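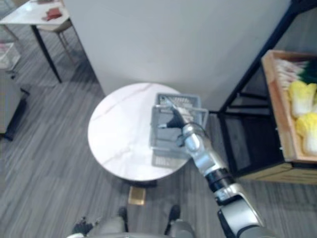 Lleucu Mathias says the Granis is a lot of robot for a person who owns one basket, and she'd like to know what the monthly plan buys her.

Fair. It buys 24 errands. Errand 25 is extra, like hotel Wi-Fi.

Search posts Search Clear

Setup took me 34 minutes, 3 of them reading. The rest was the app asking if I was sure. I was less sure each time.

Grip is the good part. It does baskets by the rim or the handle, and you pick which in settings -- under "Lifestyle," naturally. 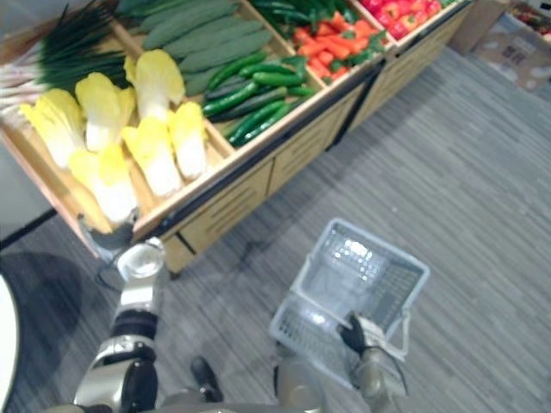
White basket by the handle, cabbages to the left.

Support closes at noon on Sunday. The robot doesn't. I'm keeping it through January, then we'll see about the 989 a month.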